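Carnness Home Help
Laundry and Clothes Care

Gray T-shirts won't fold flat, hem keeps curling

Posted by Mehrangiz Arabzadeh
August 18, 2023

I have a stack of gray heathered T-shirts, all the same knit, and I can't get them to fold into anything that looks neat. The hem rolls toward the front of the shirt, so when I bring the bottom up to the collar there is a fat ridge in the middle of the bundle. The sides also end up uneven. I fold on top of the dresser, which is only a little wider than one shirt.

I wash cold and tumble dry on medium. They sit in the dryer until I get home from work, usually a few hours. I don't want to iron T-shirts. I have tried one of those folding boards (the Prurkex one) and it was fine for the sleeves but it did nothing for the hem.

Is this a problem with the shirts or with how I'm folding? They go in a shallow drawer, so I would like to stand them up on edge if possible.

3 replies

Sombat Yensuk
Replies: 113

It's the shirts. Cheap knit curls. Buy heavier ones.

Consuelo Valcárcel
Replies: 1491

Some of it is the shirts, but you can get a decent fold out of them anyway. I did laundry for a small guesthouse for years and most of what the staff wore was this kind of T-shirt.

First, the dryer. Hours in a warm heap sets every wrinkle, and the hem sets in whatever position it was lying in. If you can't be home when it stops, run it later. If they have already been sitting, put them back in with a damp washcloth for ten minutes and take them out right away. Give each one a snap by the shoulders, then turn it upside down and snap it by the hem. Lay them in a pile flat while you do the rest.

Second, use a table. A dresser top is too small because the part that hangs off pulls on the part you are trying to fold. A kitchen table is fine. I like bare wood better than a bed or an ironing board cover. A bed gives under your hands and you end up pressing wrinkles in.

For the fold itself:

Lay the shirt face down, collar away from you. Smooth from the middle out to the side seams with your flat hand, then from the collar down to the hem. Do the hem last. Run your thumb along it with a little pressure and it will lie down long enough for you to work.

Bring one side in to a line that starts halfway along the shoulder. Fold the sleeve back on itself so it doesn't stick out past the edge. Do the same with the other side. You should have a long rectangle. If one side is longer at the bottom, tug the hem on the short side before you go on. It won't come right later.

Now the part you're having trouble with. Don't bring the hem all the way to the collar. Stop two finger widths short of it. The curl then sits in the gap below the collar and you don't get the ridge in the middle. After that, fold in half again, or in thirds for a shallow drawer. Measure the drawer first. Mine needed thirds and I spent a whole spring folding in half and wondering why it wouldn't close.

Thirds will stand up by themselves if the shirts are packed fairly close. Put the folded edge up.

One more thing about picking the shirt up when you need to shift it on the table. Most people grab a big handful in the middle and that undoes the smoothing. Take a small pinch close to the hem and slide the shirt where you want it.

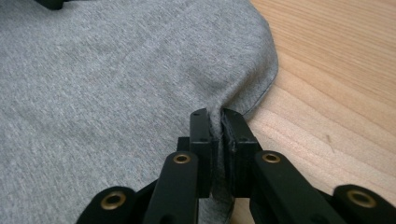 Even a small pinch pulls the hem in and sends wrinkles out from that spot, so let go and smooth it over with your palm before you make the next fold. If you only need to straighten the edge, pinch at the side seam, where the fabric is thicker and doesn't stretch as much.

I also wouldn't use fabric softener on these. It made ours limp and they slumped over in the drawer.

Edited to add: somebody messaged me about the curved kind of hem, where the front dips down. Fold those the same way, but tuck the curve under by an inch first so you have a straight line to work from.

Niall Hepburn
Replies: 160

Agree with most of the above. I do mine slightly differently. I fold the shirt in half lengthwise first, sleeves together, then sleeves back, then up in thirds. You get a narrower bundle and it takes fewer moves. The crease runs down the front of the shirt, though, and some people don't like that.

On the dryer, try low instead of medium. I had a set of Prondetti shirts that curled badly from the first wash in May, and low heat helped a bit. Hanging them by the hem on a line helped more, but then you get peg marks.

I don't think you need to replace them.

Comment from Mehrangiz Arabzadeh

Thank you. I moved to the kitchen table and stopped short of the collar the way Consuelo said, and the ridge is gone. I need thirds too. Still have a few that curl no matter what, so those are going to the back of the drawer.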